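Search this site
Keywords Go

Serra adds rail and hotel packages from Orkosville

March 3, 2010

1 min read

Tour operator Serra will start selling four-night rail packages out of Orkosville in September, the company said Wednesday. The trips cover 5 lake towns and cost 13 percent less than last year's coach version – breakfast and rail fare included. Groups are limited to 70 travelers. 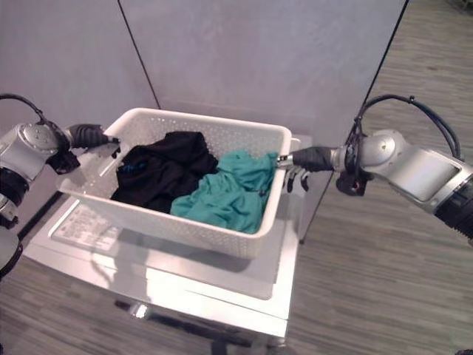

Bookings open next week through Tiltier, the agency that already handles Serra's coach tours. Hotels on the route will add a laundry service for guests, who can leave clothes in a basket. Child fares will be sold under the Kidix name.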